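Lamden Learning Systems Group
Demonstration Collection: Kitchen Series Gallery

Posted May 3, 2021

The Kitchen Series is the second collection undertaken by the Lamden group in support of its work on household manipulation. Its purpose is to assemble a body of example motions from which a control policy may be trained, and to do so entirely in simulation before any equipment is committed to the test kitchen at Durncombe. Operators guide a simulated arm by means of a hand controller, and each attempt is stored together with the joint positions, the gripper state and the rendered views.

The series currently holds 632 accepted demonstrations across 24 kitchen layouts. Each layout has its own page in the archive, where the recordings may be replayed in full. This page presents one layout from the April session, with notes on how the material was prepared and reviewed. Layouts are listed by name and not by difficulty, as the ratings are still under discussion.

Layout: Cleden

Cleden is a gray and white kitchen with a marble countertop, a patterned tile backsplash and a long shelf on the wall above. Operators were asked to begin from varied arm positions so that the policy would not come to depend on a single starting posture. The wire rack and the microwave stay in place throughout the layout, and contact with either one is entered in the log.

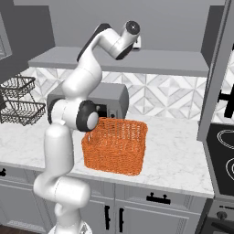 The gripper is raised near the front of the shelf, well above the orange basket. The middle joint of the arm is very close to the basket's upper left rim - a posture of particular interest to the reviewers, who track clearance along the whole arm as well as at the gripper.

Recording Procedure

Each operator completes nine practice attempts in a new layout before recording begins. Practice attempts are not retained. A recorded attempt starts when the operator presses the trigger and closes when the arm has been still for two seconds, or when the operator ends it by hand.

Operators are instructed to move at a steady pace and to avoid correcting small errors with sudden motions. Pauses are permitted. Long pauses are trimmed during processing, although the untrimmed file is kept for reference.

Review and Labeling

All attempts are replayed by a reviewer who did not record them. The reviewer assigns one of three labels: accepted, accepted with contact, or set aside. In the April session, 89 attempts were set aside, most of them for incomplete motions or lost controller tracking. These remain available to group members on request and have been used to train a separate failure detector.

Indrek Tamošiūnaitė supervised the review and prepared the labeling guide, which is now in its third revision. The current revision gives separate definitions for brushing contact and for contact that moves an object. Earlier labels are being converted to match.

Rendering

Views are rendered with the Mets scene package. Lighting, surface colors and camera placement can be changed after recording without repeating the demonstration, and each accepted attempt is stored in several visual versions. The motion data is identical in all of them. Users who combine versions in one training set should keep every version of an attempt on the same side of the training and test split.

Access

Partner laboratories may request the Kitchen Series through the Lamden data office. Requests should state the intended use, the layouts required and whether the untrimmed files are needed. Individual layouts can be supplied separately - the full archive is sent on disk only.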